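Thread on switching a household to a shared grocery budget, four months in. A few people asked after my last post so I'm putting it in one place.

Background: 4 adults in a rented house in Brorna, all on different shifts. Until April we each bought our own food. Four milks in the fridge, four bags of onions going soft, one freezer drawer each and constant arguments over the fifth.

The rule now is $81 each per fortnight into one account. That covers everything eaten at home apart from alcohol, protein powder and one person's expensive coffee. Cleaning stuff and toilet paper come out of it too.

We started at $100 each. It was too much. The account built up, people started throwing fancy cheese in the trolley and then we had an awkward talk about who was eating it. Dropping the amount fixed most of that.

The big shop is Tuesday night, after 8, at the Jerico on the ring road. It's quiet and the bakery shelf has been marked down by then. Two people go. We tried sending all four once and came home with three jars of the same mustard.

Fruit and veg comes from Rebelo, the greengrocer near the station. Dearer on some things (berries, capsicum) and much cheaper on others (potatoes, carrots, herbs). I kept the dockets for the first month and it came out ahead overall, mainly on herbs.

The list lives on paper on the fridge. We tried Dandus, the shared list app, and it works fine, but one housemate had notifications off and another kept ticking things off before they were bought. Paper has had fewer problems. Whoever is shopping takes a photo of it before leaving.

Cooking: whoever is home by 5 cooks, and if that's more than one of us we sort it out in the group chat. Leftovers go in the fridge with masking tape and the day written on. No tape means anyone can eat it.

We also pooled the kitchen gear. Before that everyone had their own plates and nobody's stacked. A lot of it went to the op shop. Plain, pale crockery is what we settled on for replacements, as it's easy to match later.
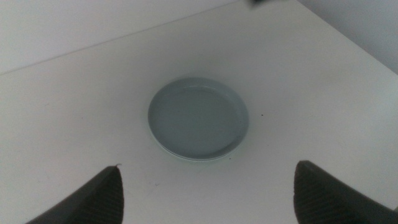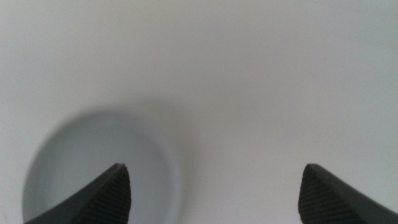
Someone asked how we handle different diets. One of us is vegetarian and one can't have much dairy. The base meal is vegetarian most nights and meat gets cooked separately for whoever wants it. Dairy goes on the table, so you add it yourself. It has been less fuss than I expected.

The vegetarian pays the same as the rest of us. We offered a discount and they said no, they eat twice as much bread.

Guests: a partner staying one or two nights a week is fine. More than that and they chip in. We wrote this down at the start, before anyone had a partner staying over, and I'd recommend doing it in that order.

What hasn't worked: bulk buying. We got a 14 kilo bag of rice because the unit price was good. We don't have anywhere to put it. It's in the hall cupboard next to the vacuum and we're still only halfway down. Pantry moths are a real risk in summer, so now we buy smaller bags.

Also hasn't worked: meal planning for a whole fortnight. Shifts change too often. We plan three dinners, keep enough in the pantry for another couple, and the rest is eggs or toast.

If somebody goes away for more than a week, they pay half for that fortnight. A weekend away doesn't change anything. Working it out by the day was more trouble than the money was worth.

On moving out - you get your share of whatever is in the account on the day you leave, and nothing for the pantry. The spices stay.

I'll put the pantry list up tomorrow if I get time. It's mostly tinned tomatoes, lentils and pasta. Happy to answer questions about the account setup too, but check with your own bank first, as ours made all 4 of us come in with ID.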